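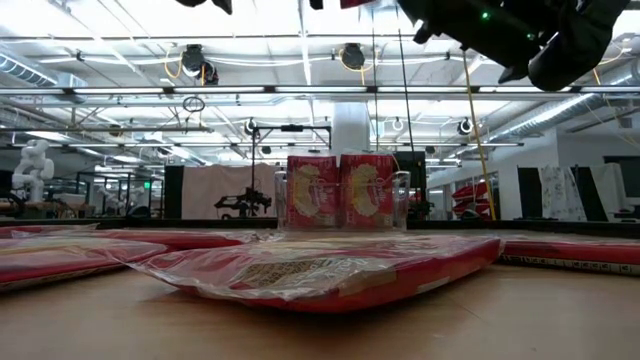 Notes for the gripper talk, Habibur Khan
5 min read

Opening

Say hello, say who I work with, and get straight to it. The talk is about one packing job and two grippers. The job is picking flat packages in glossy plastic film off a wooden table and putting upright boxes into a clear container. We had the Pirnine two-finger gripper already. The Hurkelora suction head came in March, and people kept asking which one to use. I didn't have an answer, so I ran the comparison.

Ask for a show of hands: who has picked film-wrapped items with a robot before? Wait for it. If few hands go up, spend longer on the next part.

Why film is hard

Two separate problems, and people mix them up.

The first is contact. The film is crinkled and it moves a little over whatever is under it. Fingers can close on the film alone and lift that, with the package sagging below. Suction has the opposite trouble — a crease under the cup leaks air, and the pressure never gets low enough.

The second is seeing it. Point at the big package in front on the slide. The white streaks are the overhead lights in the wrap. A depth camera tends to return holes there. The printed label is under the same film, and from this camera you can't read a word of it. We stopped trying to use labels to tell items apart and went by outline and size.

The container is a smaller version of the same thing. Clear walls, thin edges. The camera sees the red boxes inside well enough and has to guess at the wall between.

Setup

Keep this short. Same arm for both grippers, run from the Mnguni controller. Same table, same lights. I did not block off the overhead lights, and someone will ask why. The line we are planning for has lights like these, and I wanted numbers we could use.

400 picks in total, split evenly. Half with the fingers, half with the suction head. Packages were laid down by hand at whatever angle they landed. A pick counted as good if the item came up, stayed up for 3 seconds and went down where it was told to go. Anything else was a miss, including the ones that looked fine and dropped at the end.

Results

338 good picks out of 400 across both grippers. Don't read out the whole table. The points to make:

Suction did better on the flat packages. When it missed, it was nearly always a crease or the rim. Moving the target toward the center of the package fixed a lot of this, but then the cup was sitting on the part with the worst glare, so the height estimate was off. Trade one for the other.

Fingers did better on upright boxes. They have two good flat sides and they stand close together, so the approach has to be narrow. The suction head was too wide to come in between a box and the container wall. From the top it worked, if the box was level.

Packages lying near or over each other were bad for both. The camera tends to join them into one red shape. Be plain about this. Neither gripper fixes it, and a different gripper won't either.

What we changed

Went from one camera to two, with the second looking from the side. Put in a slow last 10 millimeters on the approach. That cost us cycle time and I think it was worth it. Tried a polarizing filter on the top camera. It helped in some spots and made no difference in others, and I would not buy one for this alone.

Grinalach's grasp planner was used for the first half of the runs, then we wrote our own rule for the flat items: find the outline, go to the middle, back off from any edge. It is a dull rule and it did as well as the planner on this job. I haven't tested it on anything with a lump in it.

If asked about cost

The suction head needs an air supply, and that should be counted in. Don't quote prices from memory.

If asked about changing grippers mid-job

We did it by hand. A tool changer is on the list. My guess is that flat items with suction first, then swap once for the boxes, beats any gripper that tries to do both — but that is a guess and I should say so.

Last slide

Leave the misses up while people ask questions. Offer to send the log to anyone who wants it, and get their email before they leave the room.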